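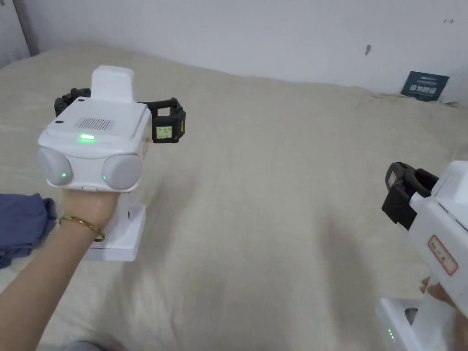 How to wash a cotton bed cover at home

2,116 views · 5 comments · 3 shares

A big cotton bed cover is heavy when it is full of water, so many people take it to the laundromat. I have washed mine in the home machine for many years and the colour is still good.

First read the care label. If the label says dry clean only, please stop at this step.

Shake the cover outside and look for stains. On each stain I put a little liquid soap with cold water and leave it for half an hour. Do not rub strongly, the threads will open.

Put the cover in the drum alone, in a loose ring. You should be able to push your whole hand in above it. If you cannot, the machine is too small. Choose the gentle program, 30 degrees, and half of the usual detergent. I use Magsi liquid, but any mild one is fine. Add a second rinse – old soap makes the cotton stiff and grey.

For drying, hang it over two lines, so the weight is shared. Turn it after three hours. In October my cover needs almost the full day, and in winter I finish it in the dryer on low.

Iron only the edges, from the back side, while they are a bit damp. Before you fold it for the cupboard, touch the seams. They dry last, and a damp seam will smell by next week.

Share this · 1,561 likes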